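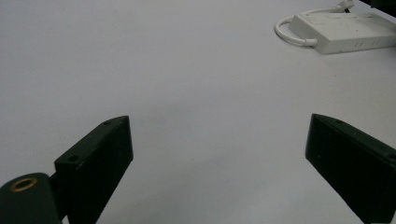 Session 4: Keeping a household budget on an uneven income

Notes for the evening group, Mondham Adult Learning. Tutor: Beatriz Ramalho. Bring these back next time with the exercise at the end filled in.

## Where we left off

Last session we listed everything that goes out of the account in a normal month. Most people found that the list was longer than they thought, and that the forgotten items were the ones that come once or twice a year: car tax, the boiler service, school shoes, the vet. If your list is still short, go back through twelve months of statements before doing anything below.

Tonight's subject is the other side of the page. The budgets in most leaflets assume the same wage on the same date. Many of you are paid by the shift, by the job or by the season, so the leaflet version doesn't fit.

## Three words we will use

**Floor income.** The lowest amount you can expect in an ordinary month. Look at the past year, leave out any month when you were ill or between jobs, and take the lowest figure that remains. Don't use the average. An average month can be followed by two poor ones.

**Fixed costs.** Payments with a set date and a penalty for missing them: rent or mortgage, council tax, energy, insurance, loan repayments, phone contract.

**Buffer.** Money held back from good months to top up the poor ones. It is separate from savings. Savings are for something you want or for an emergency, while the buffer is there to be used and refilled.

## The basic method

1. Work out your floor income.
2. Add up your fixed costs for one month.
3. Take the second from the first. What remains is for food, travel and everything else.
4. In any month when you earn more than the floor, move the extra into the buffer on the day it arrives.
5. In any month when you earn less, bring it back up to the floor from the buffer.

The effect is that you pay yourself a steady wage. It takes a few months to get going, and the start is the hard part, when there is nothing in the buffer yet. If you can, begin in a busy season.

If step 3 gives a figure below zero, stop there. The method can't fix that by itself, and we will look at bills, benefits and debt advice in session 6. Speak to me before then if it is urgent.

## Worked case: Vi

Vi cleans holiday lets in Zadergate. Summer is full, and from November to March there is much less. Her floor income is £800 a month. In July she earned £1,100.

Her rent is paid by her partner, so her share of the fixed costs is small: energy, phone, car insurance and a loan, £430 in all. That leaves £370 for food, petrol and the rest.

In July she moved £300 into the buffer. She did the same in August. In December she earned £700, so she took £100 out to bring herself back to £800. At the end of December the buffer stood at £500, as she had earned exactly her floor from September to November.

Two points came up when we went through this with the last group:

- Vi keeps the buffer in a second account with no card. Several people said they would spend it otherwise.
- She is self-employed, so tax has to come out first. All the figures above are after tax has been put aside. If you are in the same position, keep the tax money in a third place and don't count it as income at all.

## Costs that come once a year

Take each yearly bill, divide by twelve and treat the answer as a monthly fixed cost. A service and MOT costing £216 becomes £18 a month. Home insurance at £384 becomes £32. Put these amounts aside each month even when the bill is a long way off.

Some firms will spread the cost for you, but check what they charge. Insurance paid monthly is often a credit agreement with interest added. Council tax paid in instalments has no extra charge, and you can ask for twelve payments instead of ten.

## Paper, spreadsheet or app

Use whichever you will keep up. The Stoketti sheets handed out in session 2 have a column for floor income and one for the buffer – ignore the column headed "Target", we don't use it on this course. If you prefer a spreadsheet, one row per month is enough. Check it once a week, at the same time if possible. Ten minutes is plenty.

## Exercise for next time

a) Write down your income for each of the past twelve months, after tax.

b) Mark your floor income. Note any months you left out and why.

c) List your fixed costs, with the yearly ones divided by twelve.

d) Do the subtraction in step 3.

e) Pick your best month and your worst. How much would have gone into the buffer, and how much would have come out?

You won't be asked to read your figures aloud. Work in pounds and leave off the pence.

Next session: food shopping and energy use. Please bring a recent energy bill, gas or electric, with the account number covered up.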